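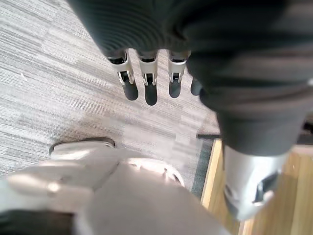

I'm very happy (and a bit wobbly) to tell you that Flomevari, the band I played bass in until our van died, are finally putting out the album we recorded and then lost. It's called Faddale, after the street we practised in, and it's coming out on Altico, the tiny label Aníbal Patrício runs from the back of his record shop. Twelve-inch vinyl and download, no CD, sorry to everyone who asked. The sleeve is dark grey with silver lettering, much the same pairing as the fabric and those bright finger brackets at the top of the page, and Matilde Cordeiro did all the letters by hand and then did them again when I spotted I'd spelt a song title wrong.

For anyone who wasn't there, we were a four-piece who played loud, slightly out-of-tune pop in rooms that didn't really want us. Our home from home was the Morais, a café with a stage so shallow that Rui Caldeira had to set his drums up sideways and spent whole gigs staring at the cigarette machine. We had one good review, in a photocopied fanzine, and one terrible one, in the same fanzine, by the same person. I've still got both and I've put them on the inner sleeve.

The tapes turned up in March. Benvinda Vilela (vocals, organ, most of the arguments) was clearing her mum's flat and found two reels in a biscuit tin marked "sewing". She rang me and held the phone up to the tin, as if I'd be able to hear them! Aníbal found a man with the right machine, and off we went to listen, all squashed on one sofa, and I don't mind saying I cried at the third song, mostly at the bass playing.
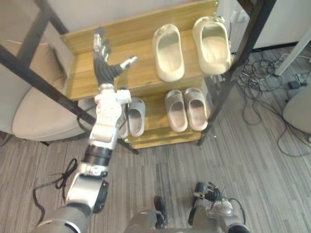 Nearly everything is as we left it. We took out a long bit of tuning up and somebody's cough, then Benvinda wanted the cough back, so it's at the start of side two. There's a song about a ferry timetable, there's our old set closer "Wet Coats", and there's a cover I'm not allowed to name until the paperwork comes through. The whole thing runs to 26 minutes, so keep your evening plans.

Altico is pressing 507 copies. Aníbal wanted 500, Rui wanted seven for his relatives, and that was the end of the meeting. They'll be on the counter at the shop first and go out by post after that. If you were on our old mailing list, you needn't do anything except tell us if you've moved, which I'm guessing you have.

And yes, we're playing! One night at the Morais, all four of us, with Matilde on the door and on the second guitar when she can get away from the door. The stage hasn't got any bigger. We'll do the album in order, then whatever we can remember.

Reviewers, radio people and anyone with a fanzine still going, get in touch through the shop and I'll send you the songs myself. I can talk about this for hours, so do ask for Rui if you're in a hurry.

21 July 2024
By Natália Frade

Comments

sidewaysdrums: I was at the ferry song gig! Please say the talking bit in the middle is still there.

Natália Frade: It is, all of it. Benvinda won't let me turn it down.

Dora P: Can I reserve one by phone? My other half wrote the bad review and I want to wrap it up for his birthday.

oldmoraisregular: Does the café still do the toasties?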